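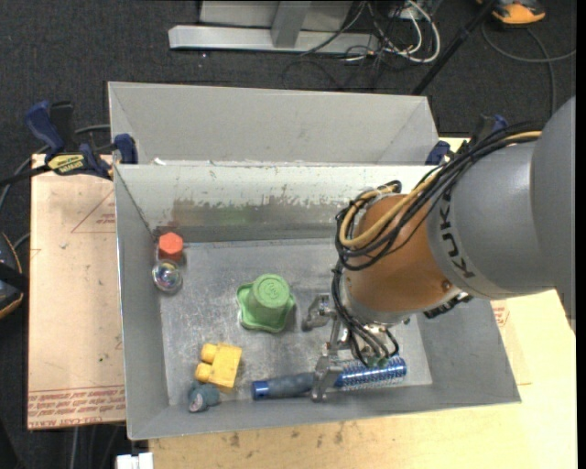
Issue 30, page 16

Which things roll, and which things stay?

By Loïc Picard

Put a ball on a table and give it a very small push. It goes away. Now put a building block on the same table and push it in the same way. It moves a little and then it stops. Why are they so different?

The answer is in the place where the thing touches the table. A round ball touches it only in one tiny spot. When you push, the ball turns, and a new spot comes under it, and then another one. It has no flat side to rest on.

A block with six sides, like the red-orange one in the corner of the metal bin, has corners and flat sides. If you stand it up on its edge, it can rest on one side. To roll, it must climb over a corner, and this needs a stronger push. Then it falls on the next side with a small bump. A pencil with six sides does the same on your desk.

What about the green toy? It looks like a cup which somebody turned over, and its base is wide and wavy. A wide base makes a thing hard to tip. You can feel this with your own body. Stand with your feet together and ask a friend to push your shoulder softly. Then stand with your feet far apart and try again.

The yellow block is lying on its side, with two round studs pointing to the left. Studs are made for holding blocks together, but when a block lies down they can also change how it rests on the floor.

The clear ball has one more surprise, the many colors inside it. We call such colors iridescent. You say it like this: ir-i-DES-sent. Soap bubbles have them too. Turn a bubble wand slowly near a window and the colors will change with the direction you look from.

Try it at home

You need a big book, a ball, a block, a brush and a cup.

1. Put the book flat on the floor.
2. Place one thing on it.
3. Lift one end of the book very slowly.
4. Stop when the thing begins to move, and write down if it rolled or slid.

Try the cup two times, first standing and then lying. Do you get the same result?

Senga Yule from Drunton tried it with a hairbrush. When the bristles were down it stayed for a long time. When she turned it on its back it slid much earlier.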